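How to Clean and Oil a Wood Floor in a Room With Brick Walls

Last updated 7 July 2025

An oiled wood floor next to bare brick needs a slightly different routine from the same floor next to painted drywall. Brick sheds. Mortar dust falls along the wall line, gets walked across the room, and works like fine sandpaper on the finish. If the dust is still there when the oil goes down, it stays in the surface until you sand it out.

These steps are for a solid or thick-veneer floor that already has an oil finish. If your floor has a glossy polyurethane coat, stop after the cleaning part. Oil will not soak through polyurethane and will stay sticky.

Check what finish you have

Put a few drops of water on the floor in a spot that gets foot traffic and wait ten minutes. If the water beads and wipes off clean, the finish is in good shape and you only need to clean. If it leaves a darker patch, the oil is worn and it is time for a new coat. Do the test near the door as well as in the middle of the room, because the two areas wear at different speeds.

What you need

Vacuum with a soft brush head
Stiff hand brush for the brick
Flat mop with two washable pads
Soap made for oiled floors (I use Ravimport concentrate)
Two buckets
Hardwax floor oil, matte or satin
White buffing pads
Lint-free cotton cloths
Nitrile gloves
Painter's tape

A 36-ounce can of oil does my workroom with a little left over. Check the coverage on the label of whatever you buy. Old dry boards take more than the label says.

Step 1: Brush the wall first

Always start with the wall. Work from the top down with the hand brush, using light strokes, and hold the vacuum nozzle just under the brush. Go along the mortar joints. If the mortar crumbles under light pressure, it needs repair before you do anything to the floor. Fresh lime mortar will stain oak, so do the repair, let it cure, and come back to the floor later.

A curved wall takes longer than a straight one. The boards meet it at an angle and there are small wedge-shaped gaps that fill with grit. Use a crevice tool and then a dry paintbrush.

Step 2: Deal with the furniture

Take out everything that can be carried. For a heavy table that has to stay, finish one half of the room, let it cure, move the table across on felt pads, and do the other half. Lift it. Dragging even a light table will leave marks in boards that have just been washed. 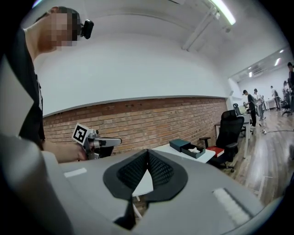
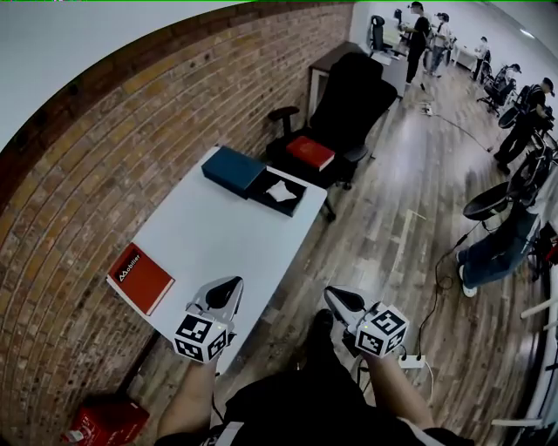 Clear tabletops and shelves before you move them, and keep books out of the room until the oil has cured. Paper picks up the smell of floor oil and holds on to it for months.

Step 3: Vacuum, then vacuum again

Go once with the grain and once across it. Leave the room for an hour so that floating dust can settle, and then go over the area beside the brick a third time. It seems like a lot of vacuuming, but grit under a wet mop is what causes most of the fine scratches people blame on shoes.

Step 4: Wash

Mix the soap at the strength given on the bottle. More soap leaves a film. Fill the second bucket with clean water for rinsing the pad.

Wring the pad until it no longer drips. Mop a strip one board-length long, following the grain, and rinse the pad before starting the next strip. Change the rinse water as soon as it turns gray. Do not let water stand along the wall, where it can run into the expansion gap and swell the board ends.

Let the floor dry overnight. In March, when my heating is still on, it is dry by morning. In humid weather I give it a full day.

Step 5: Spot sand if needed

Dark heel marks and water rings usually come out with a light hand sanding. Work only with the grain and feather the edges. Do not use anything finer than the grit recommended by the oil maker. An over-polished spot takes less oil and will look pale beside the rest of the floor. Vacuum again when you are done.

Step 6: Tape the brick

Run painter's tape along the lowest course. Press it in with your thumb. It will not hold well on rough brick, so replace it as you go if it lifts. Oil on brick leaves a dark stain that is very hard to remove.

Step 7: Apply the oil

Stir the can; do not shake it. Start at the corner farthest from the door. Pour a small amount onto a white pad and spread it thin, two or three boards at a time, all the way to the end of the boards. Stopping halfway leaves a lap mark.

Wait 15 minutes, then wipe off anything that has not soaked in. The floor should look damp but leave nothing on a dry fingertip. Thick oil does not protect better. It dries soft and collects dirt.

Spread used cloths flat outdoors, away from anything that can burn, or put them in a metal can filled with water and close the lid. Oily cloths left in a pile can heat up and catch fire by themselves.

Step 8: Wait

With the oil I use, socks are fine after 24 hours and light furniture after 4 days. Rugs wait two weeks. Follow your own can if it gives longer times. Keep a window open and keep pets out.

Keeping it up

Vacuum the wall line weekly and brush the brick twice a year. Wash the floor monthly with the same soap. Repeat the water drop test each spring and oil only the worn areas if the rest still beads. Wipe the rim of the leftover can before you close it, or the lid will stick.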